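Brick corner: go small first

Our November build table was the fullest yet, and the question I was asked most often (usually by someone eyeing up an enormous set!) was where a beginner ought to start. My answer hasn't changed in years. Start small, finish it, then come back for the big one.

I do understand the pull of the big boxes. Miyuki Hattori and I spent a happy hour in the brick aisle before the last meet-up, and I could have stood in front of the jets and the armoured truck until closing time. But the little boxes are where I've had some of my best evenings. You can clear one in a sitting, it lives on a windowsill afterwards, and if you get a step wrong you only have a few pieces to take off again. 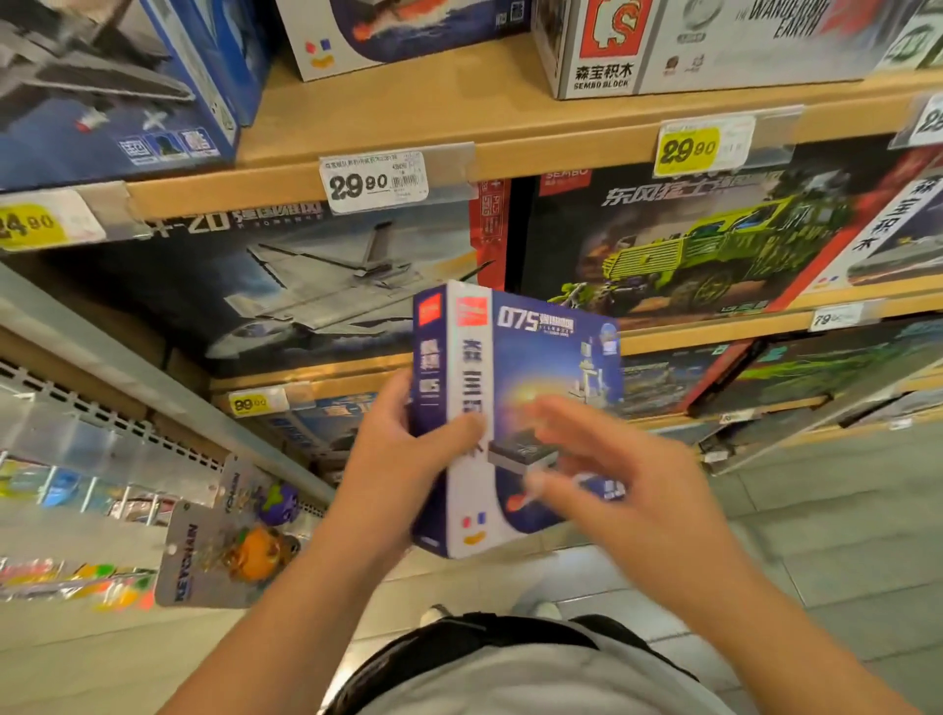
A little blue-and-white box in hand, with the big SEMBO BLOCK and Wandering Earth sets up on the shelf.

Do turn a box round before you decide. I like to look for the piece count and the size of the finished model, and if the writing is in a language you don't read, the artwork still tells you plenty. Check the price ticket too, and make sure it's the one for the set you want – shelves get shuffled, and I've been caught out at the till more than once.

Riku Okabe has gone to the other extreme and is 2,000 pieces into a harbour of his own design, which he calls Fustley. It has a crane that turns, a fish market and the tiniest lighthouse you ever saw. He's bringing it along next time, so come and have a proper look!

We've got room for 20 at the tables, and there are 4 places left. Bring a small set, a tray with a lip and a mug. Tea is on us.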